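Replacing the pressure switch on the house water pump

Posted in: Water, Sheds, Repairs
August 2018

The pump on our rainwater supply started short cycling in March. I put up with it for a while, which was a mistake, and then spent a weekend sorting it out properly. These are my notes, mostly so that I can find them again.

The system is ordinary. Two poly tanks behind the shed at Harnton feed a surface-mounted jet pump, which feeds a 40 litre pressure tank and then the house. A mechanical pressure switch sits on a brass tee at the pump outlet. It should cut in at a low pressure and cut out at a higher one, and the gap between the two is the differential. Ours was cutting in every time someone rinsed a cup.

Short cycling on a setup like this usually comes down to one of these:

1. Lost air charge in the pressure tank.
2. A leaking foot valve or check valve.
3. A switch with worn contacts or a blocked sensing port.

I checked the tank first. With the pump isolated and a tap left open to drain the line, the gauge on the air valve read 54 kPa. The label on the tank calls for a good deal more than that. I pumped it up with a bicycle pump, which works but is tedious, and the cycling improved without going away. The valve core was weeping slightly under soapy water, so I replaced that as well.

The check valve was fine. With all taps shut, the pressure held overnight.

That left the switch. Power off at the board, tag on the breaker, cover off. The contacts were pitted and one had a visible step worn into it. The sensing port was half closed with brown scale, which explains the lag between opening a tap and the pump starting. I could have cleaned the port and dressed the contacts with a file, but a new switch costs less than my patience.

Storage

The old switch went in for spare springs and screws. I keep plumbing and electrical spares in separate drawers now, after finding thread tape stuck to a fuse holder.

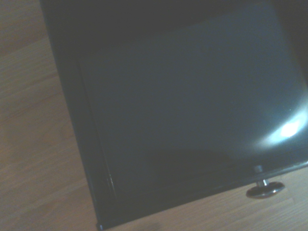
Fitting the new switch

The replacement is a Rova unit with the same quarter-inch female thread as the old one. Eight wraps of tape on the nipple, wound clockwise as you look at the end of the thread. Hold the tee with a second spanner so the load doesn't go into the pump casing. In my state the wiring side is a job for a licensed electrician, so Nazmiye Yalçınkaya came over from Junidbridge and did the terminations, and replaced the cable gland while she was at it. The old gland had gone brittle on the sunny side.

Setting the pressures took longer than the installation. The large nut moves cut-in and cut-out together. The small nut changes the differential only. Adjust the large one first, half a turn at a time, and run a full cycle between adjustments. I ended up with a cut-out of 400 kPa. Some people run theirs at 600, but our older fittings would not thank me for it.

The tank precharge has to be reset after the switch is adjusted. It should sit slightly below cut-in. I drained the line again, set the precharge, and then refilled slowly with the laundry tap cracked open to purge the air.

I wrote the final settings on a card and taped a copy inside the switch cover. The other copy stays indoors with the manuals.
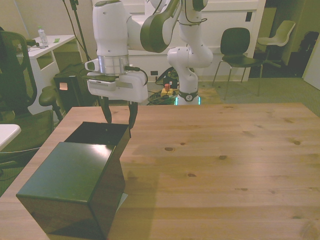

The green box on the table, lid up.

Results so far: the pump runs once for several toilet flushes, and the shower no longer surges. The gauge needle still flickers at start-up, which I put down to the gauge, a Bright one that came with the house. I have a liquid-filled replacement on order.

Still to do: lag the exposed pipe before next winter, and fit a union between the pump and the tee so the whole assembly can come off without cutting anything. The first-flush diverter also needs a new ball seat, but that is a separate post.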